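Stida Robotics Notes
@stida_notes
Thu 18 April

Thread on a gripper fault that took us most of a week to find. Writing it up because the log messages pointed at the wrong thing, and somebody else with the same setup may be looking at the same messages.

Background. We run pick and place tasks on a toy kitchen. Pan, pot, bowl, can, the usual. The arm controller is ours, the force limits come from a config file, and the stop logic sits on a separate board.

The fault: the arm would go down to grasp the pan handle, close, and keep closing after it had contact. Then the stop board would trip on overcurrent and the arm would freeze where it was. It did this with the handle still in the fingers.

A protective stop is the right outcome. What bothered us is that the software limit should have stepped in well before the hardware one did. When you only find out about a problem from your last layer, the layer before it is not working.

First theory was calibration. The log said "position error, joint 4" every time, so we recalibrated joint 4. Twice. The fault came back both times.

Second theory was the cable to the wrist. We swapped it for a spare and ran 50 grasps clean. We thought we were done and closed the ticket. The next morning it tripped on the second grasp.

That should have been a clue and we missed it. The 50 clean grasps were all run in one session, without a restart. The trips all came early, soon after power up.

So we started restarting on purpose. Power down, wait, power up, grasp the pan, write down the result. 24 restarts. The fault showed up only when the gripper was commanded within the first few seconds after the controller reported ready.

The cause: our force limit is loaded from the config after the "ready" flag goes up. Until it loads, the gripper driver uses its default, and the default is the maximum. If you send a close command in that window, it takes the maximum and holds it for the whole motion, even if the proper limit arrives halfway through.

The joint 4 message was a side effect. The fingers squeezed hard on a handle that sat at an angle, the wrist got pushed off its target, and the controller reported the joint that had moved. Correct message, no help at all in finding the cause.

Why the pan and hardly ever anything else: the pan task is first in the run order. By the time the other tasks came up, the limit had loaded. We spent a day comparing handle shapes for no reason.

What we changed. The ready flag now waits for the limits. The driver default is now the lowest force setting. A close command that arrives before the limits are loaded gets refused and logged with its own message.

We also added a check at the start of every session: close on a foam block, read the force, compare it with the config. If they don't match, the session doesn't start. It adds a little time every morning. Fine.

One more thing, on procedure. During the first few trips people were reaching in to free the pan while the arm was stopped but still powered. The fingers were still holding force. A stopped arm is not a safe arm. The rule is now power off at the switch, then hands in. It's printed on a sheet next to the switch.

If you find an arm frozen with something in its grip, please don't clear the fault from the keyboard first. Ours reopened the fingers on reset, quickly, and the object went with them. Nobody was hurt. The pot ended up on the carpet.

Old damage to check after a fault like this: finger pads, the wrist screws, and whatever was being held. We replaced both pads. One had a split along the inside that you could only see with it off.

We're back on the regular task list with the new startup order. Same toy kitchen, same orange pan.
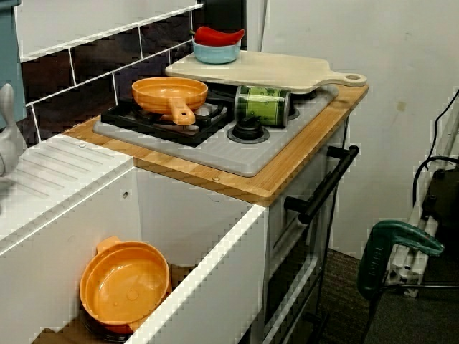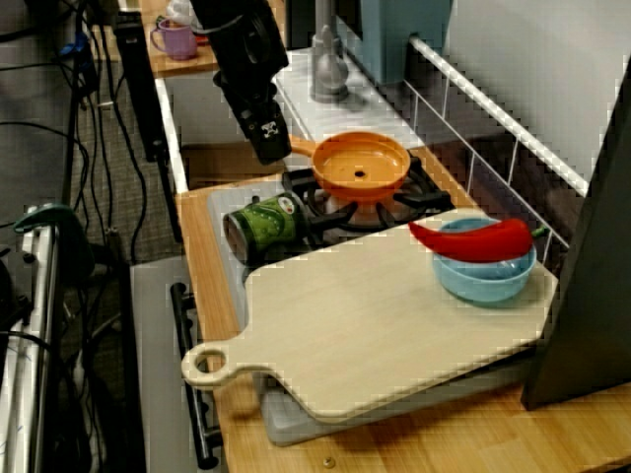

Replies

Morikawa: We had the same kind of race on a different driver, except ours loaded the speed limit late. Does your refused command get retried automatically once the limits are in? Ours did, and the arm would start moving when the operator had already given up and walked over to look.

Stida Robotics Notes: No retry. It gets dropped and the operator has to send it again. We did have a retry in the first version of the fix and took it out in review for that reason. I'll post the startup order as a text file when it's cleaned up, probably in June.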